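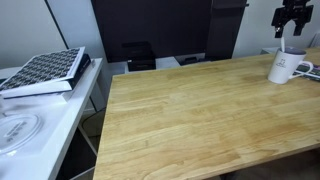
4.2 Table clearing

Skjelbred's protocol for Gritement scores a chore as complete only if no person intervenes. Of the 2491 attempts logged at Testside, 22 were clearing tasks of this kind, too few for a separate rate. 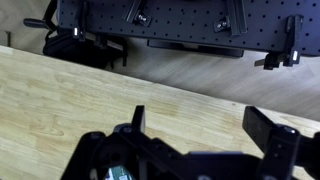

Grasp width was fixed before each attempt – a limit we return to in Section 5.

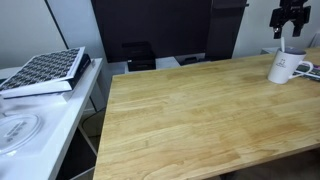

Figure 3. Work area for the clearing task.

Small, loose items remain the hard case for household machines. A spoon standing in a mug, with the handle above the rim, offers a narrow target beside a rigid wall. We treat spoon and mug as two separate objects.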